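About Cellthorpe

Cellthorpe is a small testing business. People send us the things they were about to buy, or have already bought and started to doubt, and we check whether the claims on the label hold up. Skin creams, plant feeds, water filters, cleaning powders, "immune" drinks. We don't sell any of these, and we don't take money from anyone who does.

We know how "about us" pages usually go. There is a passion, a journey, and a kitchen table where it all began. Ours began with an argument over a jar of face cream called Fomonance, which promised visibly younger skin in a month. Fares Haddadin, who runs the place, wanted to know what "visibly" meant and who had been looking. He wrote to the seller in May and got back a discount code.
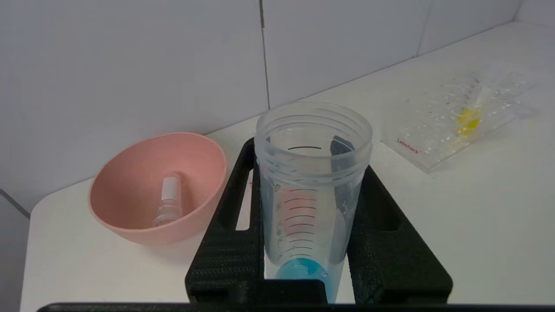 Fares Haddadin: I still have the discount code. I asked for a study and they offered me money off the second jar, which told me plenty about the first.

Since then we have put 430 products through our checks. Of those, 237 made at least one claim we could find no support for, and 92 made a claim so vague that we couldn't work out how to test it. We list those separately. A claim that can't be tested isn't a lie, exactly, but we don't see why it should get the benefit of the doubt – especially when it is printed larger than the ingredients.

What we do

You send us a product and tell us which claim bothers you. We read the label, ask the maker for evidence, and wait 2 weeks for an answer. Then we decide whether a bench test would settle anything. Sometimes it wouldn't. If a drink says it "supports balance," there is no test for that, and we would sooner tell you so than bill you for one.

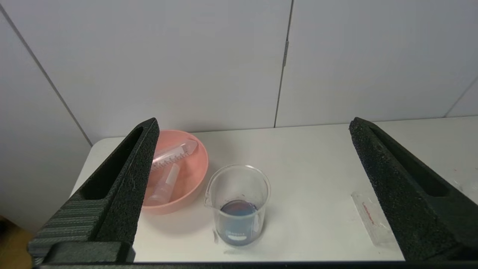
When a test does make sense, we write down what result would change our minds before we start. It is a dull habit and we recommend it. It stops us from finding what we hoped to find, and we do hope to find things, same as everybody else.

Reports are short. You get the claim, what the maker sent, what we did and what we think. If we think very little can be said, the report will be very little. 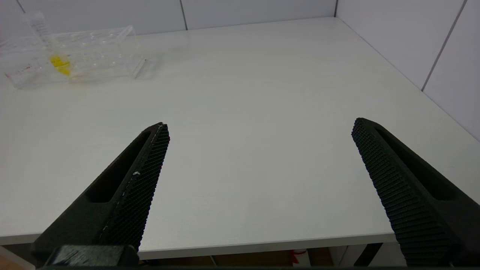
Bench area, Cellthorpe

Who pays

Mostly the people who ask. We also do contract work for two outside groups, Nirik and Munshi, who want their own suppliers checked. Neither sees a report about its own goods before you do. You have only our word for that, and we would be suspicious of it too, so both contracts are available to read on request.

We have no awards. We were offered one, for a fee.

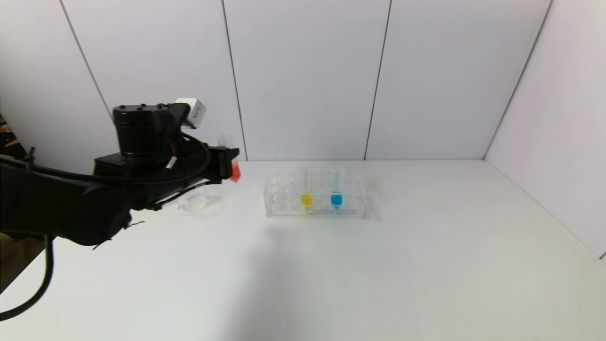 Where we've been wrong

We told readers that a certain descaling powder was plain citric acid at four times the price. It had a second ingredient that we missed, and the maker was right to complain. The price was still silly, but the report was wrong and we withdrew it. Corrections stay on the site next to the original, with our name on both.

If you think we have another one wrong, write in and say which report and which line. Please don't send a testimonial. We get a lot of those.

Page last checked 11/28/25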